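Cleaning and Fixing Up Old Desktop Towers: Your Questions

I get a lot of the same emails since I put up the Skakska page, so I've gathered the usual ones in one spot. I'm a hobbyist with a workbench and too many old computers, so take all of it in that spirit!

Is it worth opening up a tower this old?
I think so, yes. A used one cost me 70 dollars last August and it runs my music library just fine. If you only want to write letters and look up recipes, an old desktop with a clean inside and a fresh drive will do you for years.

What do I need before I start?
A Phillips screwdriver, a soft brush, a can of air and a decent lamp. I also keep a muffin tin on the bench for screws (the mini kind, one cup per step). Shut the computer down, pull the power cord out of the wall, then hold the power button for a few seconds. After that I wait 30 minutes and have a sandwich.

Do I have to wear one of those wrist straps?
I do, mostly. Mine is a cheap Pratora and it itches. If you don't have one, touch bare metal on the case before you touch anything else, and keep doing it. And please don't work on carpet in wool socks – I've done that.

How do I get an old card out without breaking something?
Look at both ends of it. Up at the back of the case there may be a screw or a plastic clip holding the bracket, and down at the slot there's often a little latch. Free both, then lift straight up with even pressure. If it won't budge, stop and look again. I went through 2 graphics cards before I learned to check the latch first.

Will my card fit in any slot?
No, and I get this one every Friday, it seems. Old PCI and PCI Express are different things, and color isn't a reliable guide from one maker to the next. Read the printing on the board or find the manual. A short PCI Express card will usually go in a longer PCI Express slot, though, so you may have more room than you think.

Can I vacuum the dust out?
I'd skip it. Short bursts from a can, outdoors if the weather's nice, and hold the fan blades still with a finger while you do it.

Which cables can I unplug?
Any of them, as long as you know where they go back! Take a picture on your phone first. For the big power plug, squeeze the clip and rock it gently, and pull on the plastic, never on the wires. I label mine with Yimer tape, but masking tape and a pen are just as good.

What about the Wetard cleaning kit?
I bought it and used the brush. The wipes are still in the drawer.

It won't turn on now. Did I kill it?
Probably not. Check the switch on the back of the power supply, then push every plug in again. 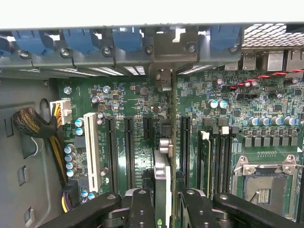

If it's still dead after that, take out the cards you added and try with just the basics. Reseat the memory too, one stick at a time, and listen for beeps. Write down the pattern and send it to me along with the model number off the board, and I'll see if I've run into it before.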